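Two Arms and a Trash Bag: Comparing Finger Sets for Liner Changes

Student project report, Kindwood robotics elective

Why bags

My project partner Aino Ahonen wanted to do cups. Everybody does cups! I wanted something that would really annoy a gripper, and a thin plastic bag is about as annoying as it gets – it sticks to itself, it slides, and it never has the same shape twice. So we settled on putting a fresh liner in a small wastebasket with two arms, and comparing two sets of fingers while doing it. The short stiff set is the one that came with the arms. The other set we call the Atonau fingers, after the folder name Aino gave the design files (a typo she refuses to fix).

I drove the arms by hand for every run, using the leader handles, and Aino kept the log. We did 22 runs over the month of October, mostly after 4 in the afternoon when the lab got quiet and I could swear at the plastic in peace.

The setup is pretty low-tech. A smiley-face THANK YOU bag hangs on the wall from a black clip, there's a strip of red tape above it, and the arms work down near the carpet. Spreading the mouth of the liner was the part I practiced most. You want one gripper on each side of the rim, and you want to pull just hard enough that the opening stays round.

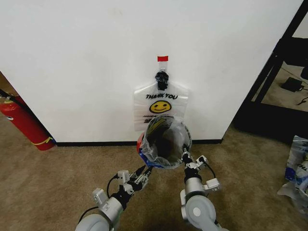 What we compared

We kept the arms, the camera view and the bags the same and only swapped fingers. For every run Aino wrote down whether I got a grip on the first try, whether the bag tore, and whether the rim ended up over the edge of the bin all the way around. We also had a column called "mood" but I'm leaving that out.

The stiff fingers were better at getting hold of one layer. They close flat, and if I came in low and slow I could feel pretty sure about what I had. The trouble came when I pulled. The corners dig into the plastic, and 6 of our bags tore, all of them with this set. The Atonau fingers have a softer pad and didn't tear anything, but they love to pick up both layers at once, and then you're pulling a closed bag sideways and wondering why it won't open. I lost a whole Wednesday to that.

Folding the rim over the bin was harder than I expected with either set. One arm has to hold its side down while the other goes around, and if the holding arm drifts up even a little, the liner pops back off. What helped was leaving one fingertip resting against the liner at the rim and doing the small corrections with the other arm. 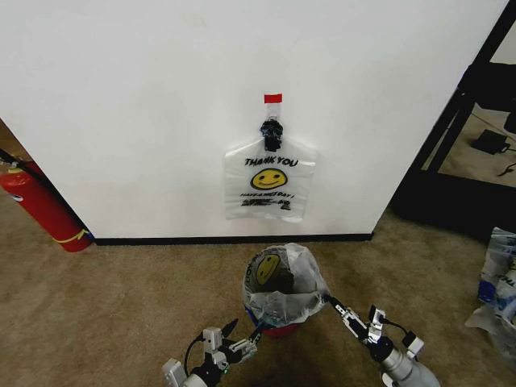
Aino's note in the margin of my draft was that I'm being unfair to the soft pads, and that most of the double-layer grabs came in the first week, before I'd learned to slow down. She would also like it on record that she'd have done the folding with the wrists turned further in, so the fingers come at the rim from the side.

Fair enough. I went back through the log and she's right about the first week. I tried the turned-in wrists too, and they do make the fold easier, though the cable on the right arm gets in my way when I twist that far.

What I'd use

For opening a bag, stiff fingers with the corners sanded down. For folding, the soft ones, no question. We ran out of time to try one of each, stiff on the left and soft on the right, and that's the first thing I want to do next term. Aino has already printed 4 spare pads, so we're set for parts.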